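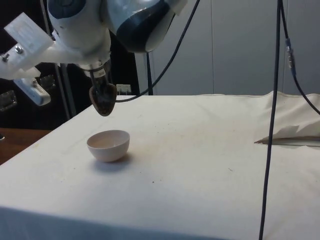 Small white bowl, off-white tablecloth. Faint brownish marks mid-table, a few dark specks.

Primo Bellini
Feb 14, 2022
Thread on getting old marks out of a light tablecloth. I have ruined enough of them to have a procedure.

Step one is leaving the cloth on the table. Marks are easier to find on a flat surface than in a laundry basket. Go over it in daylight and put a loop of white thread through the weave next to each one. Colored thread can bleed. Ask me how I know.

Sort before you treat. Brownish marks are usually tannin (tea, coffee, fruit) or old grease that has oxidized. Specks are often just soot or pepper and will brush off dry. Brush first. Water turns soot into a smear.

Test for grease: press a square of plain paper towel on the mark with a warm iron, no steam, 6 seconds. A translucent patch on the paper means grease. Dish soap goes on those, worked in from the back, and sits for an hour.

No patch, treat as tannin. White vinegar and water, equal parts, blot, rinse cold. Bar soap can set tannin, so keep it away until the mark has lifted.

Then the soak. Oxygen bleach, warm water, a tub big enough that the cloth moves freely. I leave mine overnight. Check the label for wool or silk first and skip the bleach if you find either.

Pierina Valentini asked about chlorine bleach. On plain white cotton, maybe. On off-white, no. You get a white patch in the shape of the spill, and that one is permanent.

Wash at the warmest setting the label allows, then look at every thread loop while the cloth is still damp. Anything left goes back in the soak. Do not put it in the dryer until you are satisfied. Heat is what makes a mark a resident.

Creases: iron damp, wrong side up, center outward. Fold lines that have been in a drawer since May need a second pass. I roll mine on a cardboard tube now - no fold lines at all, one long tube behind the door.

Katia Longo says to put the bowls back only after the cloth has cooled. Agreed. A warm damp cloth takes an impression from anything heavy with a foot ring, and then you are ironing again.

On bowls: check the unglazed ring underneath. On some ceramics it is rough enough to leave gray marks on pale fabric. Wet 400-grit sandpaper, light pressure, a few turns, rinse. Do it over the sink.

Correction to the sandpaper post: Noemi Sanna uses finer than 400 and gets a smoother ring. She has done far more bowls than I have. Go with hers.

Soak starts tonight. Thread loops are in.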